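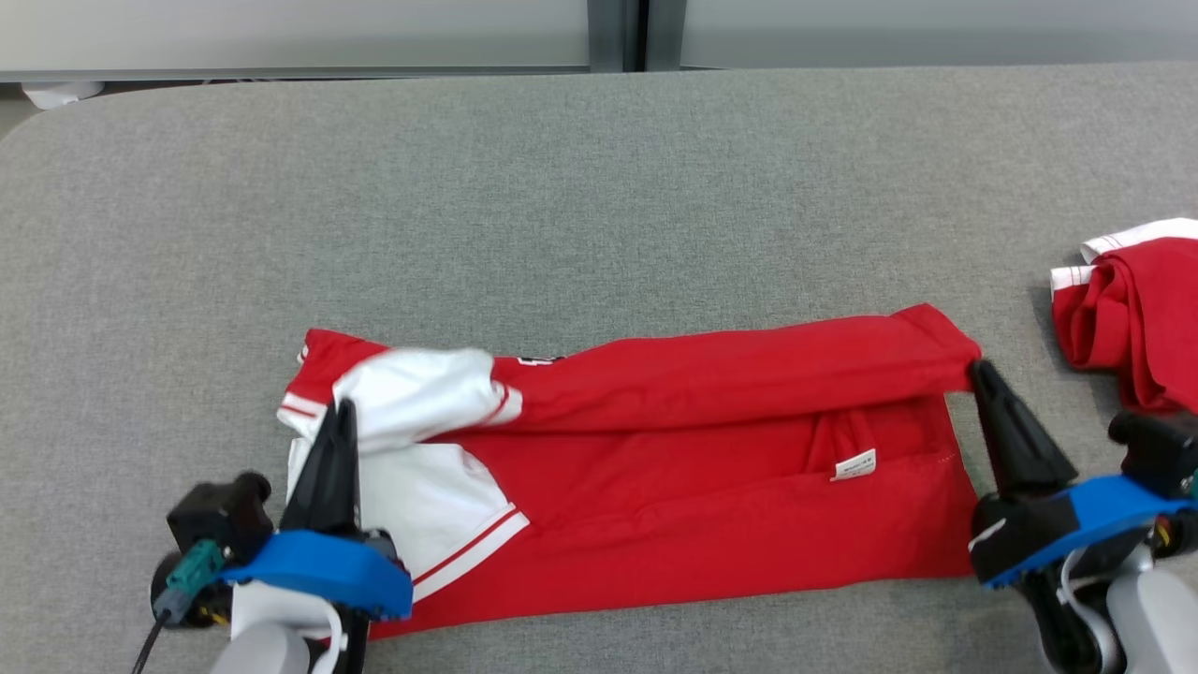

Rotes Trikot mit weißem Ärmelteil, der Länge nach gefaltet auf dem grauen Stoffbezug.

Golari Tischbezug grau, Erfahrungsbericht
von Arnaldo Sequeira, 29. April 2018

Ich wasche und falte die Trikots unserer Mannschaft und habe dafür im März den Bezug von Golari gekauft. Vorher lag auf dem Tisch eine Wachsdecke von Gruton. Auf der rutschte glatter Sportstoff bei jedem Handgriff weg.

Die Oberfläche fühlt sich an wie feiner Filz. Ein Trikot bleibt liegen, wenn man den Ärmel umschlägt, und man muss die andere Seite nicht ständig festhalten. Falten im Stoff glättet der Bezug natürlich nicht, die streiche ich weiterhin mit der flachen Hand aus. An den abgerundeten Tischecken sitzt er sauber, das Aufziehen hat 11 Minuten gedauert.

Weniger gut: Flusen bleiben hängen. Nach einem Stapel Handtücher muss ich mit der Kleberolle drüber. Zum Bügeln taugt er auch nicht, dafür nehme ich das Brett.

Waschen laut Etikett bei 30 Grad, bisher zweimal gemacht, nicht eingelaufen. Der Geruch aus der Verpackung war nach drei Tagen weg.

Wer nur ab und zu ein Hemd zusammenlegt, braucht das nicht. Für größere Mengen Sportkleidung würde ich ihn wieder kaufen. Vier von fünf Punkten, einen Abzug für die Flusen.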